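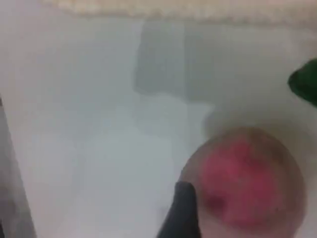

11/30/19. Gidard life, vol. 2, text prep

Worked through chapter 9 again against the marked proofs. Source of the garbled passages is now clear. The typescript was run through a synonym tool at some stage between Trulham and us, probably when the extracts were prepared for the web listing, and the altered extracts were then pasted back into the master file. "Private secretary" has become "non-public secretary" throughout. "The late minister" is "the overdue minister" in two places. The book title Winter Ballot appears once as Winter Poll, which is how Olaia spotted it.

Method used today:

Took the September typescript as base text. Compared it with the current master, paragraph by paragraph, ignoring spacing and quote marks. Any change not matched by a pencil mark on the proofs is treated as suspect and put back. Changes with a pencil mark stand, even where I dislike them.

Chapter 9 is done by this method. The footnotes are not. Footnote text was held in a separate file and the numbering slipped by one after the note on the Braltbridge by-election, so every reference from there to the end of the chapter points to the wrong source. Renumbering by hand is safer than the automatic pass. The automatic pass treats the asterisked notes as numbered ones and makes it worse.

Quotations need a separate check. Letters from Gidard to Illés were also altered by the tool, and here the typescript is no help, as Zsolt Szabó retranslated several of them after it was finished. His versions are in the email of corrections, not in any chapter file. Do not restore the letters from the typescript. 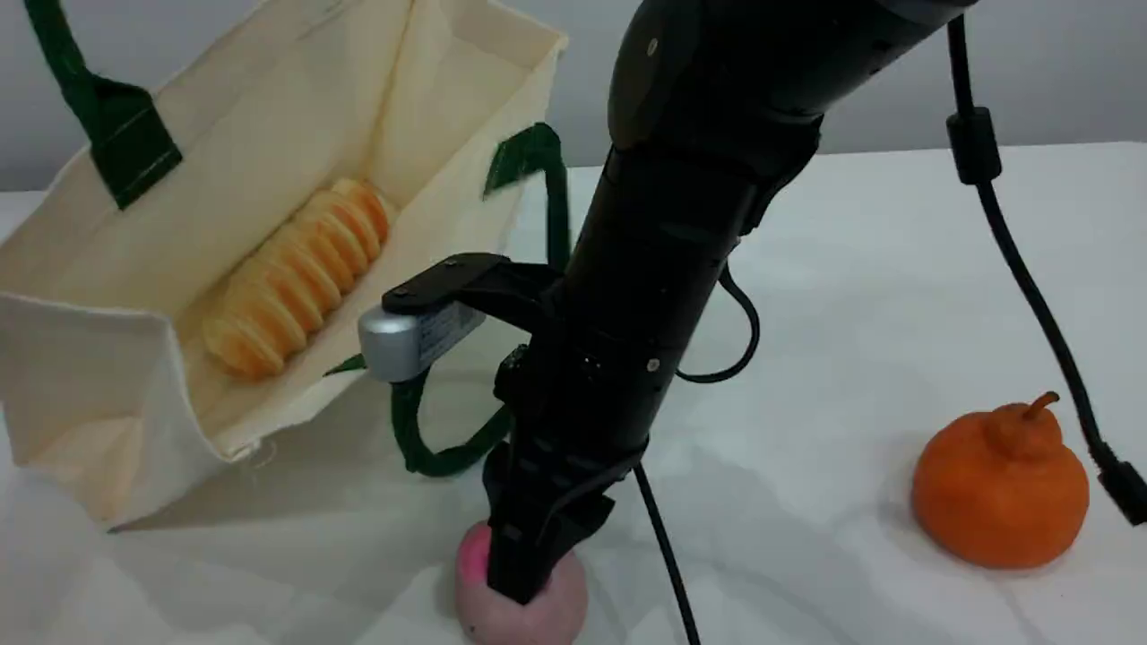
Index: leave alone until the page breaks are fixed. The present one has Illés under both I and E (accent handling in the sort), and "Trulham, speech at" is split over two entries with different page ranges. Both are easy to mend once. No point mending them twice.

Jacket copy came back at 500 words against a limit of 70 for the short catalogue entry. Cut it down. Dropped "epic" and "sweeping", kept the years in office and the one line on the resignation. The long version can stay as it is for the website, provided it is pasted from the clean file.

Olaia Requena asked whether volume 1 has the same fault. Checked the opening chapter and the epilogue of the printed copy, both clean. Middle chapters not checked. The listing for volume 1 on the old site is certainly bad ("quantity one").

Still to do
- Footnotes, chapter 9, from the by-election note onwards
- Letters to Illés against Zsolt's email
- Ask Trulham which tool was used, and on which files
- Lock the master file so that only Olaia and I can paste into it
- Replace the web extract

Saved the restored chapter under today's date. The previous master is in the old folder, marked do not use.

Back to top | Contact the text desk | © 2019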